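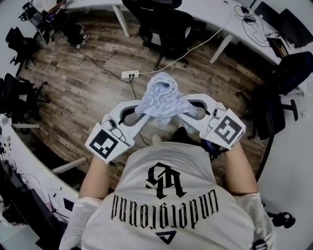

Step 3: Pick up the cloth and mean it

By now both grippers are in your hands and the tracker shows two green dots. If it shows one, go back to step 2 and wipe the marker card. Keep the marker cards facing outward from here on. A card that turns away from the tracker is a hand that no longer exists, and the software will guess where it went, with great confidence.

Pinch the cloth with both jaws, close together, and lift until it makes a small peak. Hold for a slow count of 2. Then slide the grippers apart along the edge until you find the corners. Your instinct will be to drop a gripper and use your fingers. The robot has no fingers and will not be flattered by the comparison.

Cables go out to the side, away from your elbows. Paweena Thongsuk recorded 71 folds in one sitting with a cable looped over her wrist, and the Plodo model trained on them still does a little shake before every pickup.

Step 4: Fold, release, repeat

Fold toward yourself, open both jaws fully, back away. If you fumble, keep going and recover – a few messy saves are worth having. If you sneeze, press discard.

We ask for 220 good folds per cloth. Our first Eltia set had 348, but that was before anyone had watched them.

Step 5: Check before you export

Play back every tenth fold at double speed. Look for jumps in the gripper path – those are lost markers – and delete the whole fold, even if the ending was lovely.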